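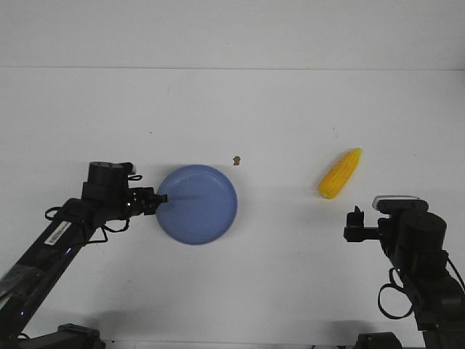
From: Inês Barreto
To: Cluvmont Strata list
Date: 6 Jun 2026
Subject: Re: Repainting the stairwells

Hélder Magalhães wrote:
> Has the colour been settled? Unit 11 was told a warm cream in February and
> the Kolar quote says white. Also, are the doors included or is it walls
> only? I'd like to know before I sign off on my share.

Hi Hélder and all,

The colour is still open. Kolar quoted on white because that was the cheapest base, and they have said a cream tint adds $400 to the whole job. Staltmont quoted on cream from the start but left out the ceilings, so the two prices can't be compared as they stand. I've asked them to requote with ceilings in.

Doors are walls-only in both quotes, meaning the fire doors stay as they are. The tags on them can't be painted over, and I'd sooner leave the lot alone until the next fire inspection. The handrails are included – one coat of enamel, two where the rust has been sanded back.

On money, the maintenance fund can cover everything except the last $1,000, which would be split by unit entitlement in the usual way.

Please keep bikes and prams out of the ground floor landing once we have a start date. The painters will need it for their gear.

If you have a preference on colour, reply to the list and not just to me. Mrs Leitão has the sample cards in unit 2 if you want to look at them against the wall.

Regards,
Inês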